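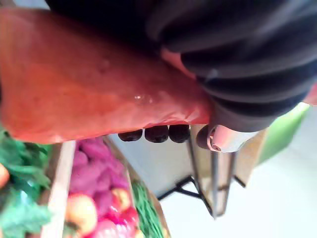 Section 13. Setting Up the Produce Picking Routine

The Sereo two-arm unit fills customer orders from open crates. Complete Section 12 (Arm Check) before starting.

1. Place the unit beside the produce display, within reach of the lowest and highest crates.

2. Load each compartment with one kind of produce. Mixed compartments cause picking errors.

3. On the control tablet, open Store Map and enter the item code for each compartment. The map holds up to 141 codes.

4. Select the carrying arm. The other arm becomes the picking arm.

5. Select the container type, Basket or Bag, and confirm.

6. Run a trial order of 2 items at low speed. A carrot and an apple are suitable.

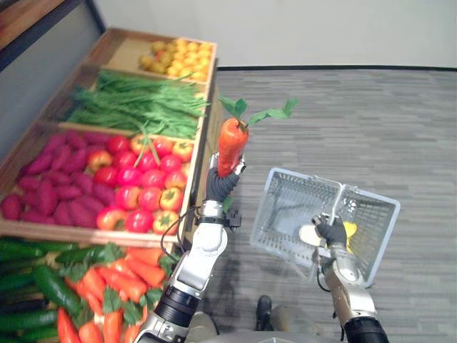 Amparo Barroso asked during site acceptance whether the carrying arm could be changed in the middle of an order. It cannot – the order must be closed first, and any items already picked must be entered by hand.

7. If the trial order is completed without a fault, set the speed to Normal and save the routine.

Note: Leafy tops may be left on root vegetables. Select Tops On in the item settings so that the grip is placed correctly.

Caution: Keep hands and loose sleeves away from the fingers while the routine is running. Press Pause before helping with a bag or a basket.

Caution: Do not hang a basket on the arm while the unit is switched off.

If fault code 922 appears, return both arms to the rest position and repeat step 4. Should the fault remain, contact Zarkmont Service.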